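Thread on the grasping paper, as promised to the three people who asked and the one who asked sarcastically. Preprint went up Sat 17 August, a time of year when the entire field is on a beach.

The short version: we let the robot decide when to close its fingers by looking at how much the thing in front of it is wobbling. Not what the thing is. Just the wobble. We call the method Nendik, and no, it doesn't stand for anything. I tried for a week.

The longer version. Most grasp scoring looks at a single still and asks where the edges are. Lovely if you work with mugs. Less lovely with office supplies, which have opinions. So we take a short burst of wrist-camera frames, split what moves with the gripper from what moves on its own, and score the grip on the first lot only.

Rosemarie Frerichs came up with the splitting step. I came up with the bit that crashed in December. Credit where due.
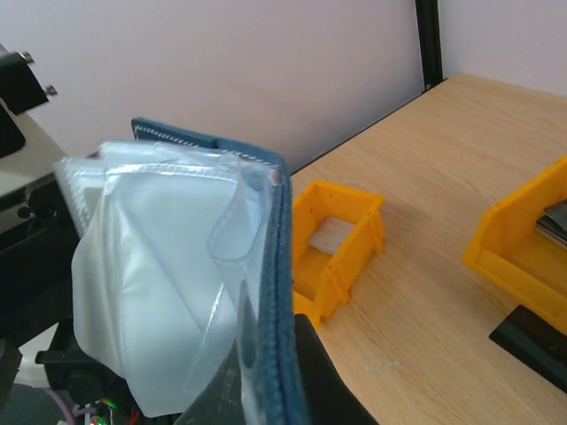 The baseline is a thing called Brorow, and I'd like it noted that it's a good baseline. We tuned it properly, partly out of fairness and partly because Dede Sarpong would have checked. Where it comes unstuck is clear plastic. Sheet protectors like the ones fanning out of the blue binder are all glare and crinkle, and Brorow sees every bright fold as an edge worth grabbing. Ours scores the stiff edge the finger is pinching and marks the sleeves down as flapping about, to be left to flap.

We ran 1,000 grasps on each method. Same objects, same lighting, same me saying "go on then" under my breath.

Result one: on rigid things there is no difference worth a sentence. I gave it a sentence anyway. Reviewers like to see a sentence.

Result two: on floppy and see-through things ours drops far fewer, and when it does let go it tends to know beforehand. That second part is what I care about. A robot that says "I haven't got this" is more use to me than one that's right slightly more often and smug about it.

What it costs you: 64 frames per decision. At our frame rate that's a noticeable pause, during which the arm looks as if it's remembering something awful. We tried fewer frames and the split went to mush.

What it doesn't do: bags. Please stop asking about bags. Everything about a bag moves on its own and the score collapses to "no idea", which is at least truthful.

Someone will ask whether a bigger model makes all this pointless. Possibly! We tried two. Both were very sure of themselves about the plastic. Table's in the appendix, next to the plot Rosemarie made me redo in colours people can tell apart.

Code goes up once I've removed the comments I wrote after midnight. Replies open, bags excepted.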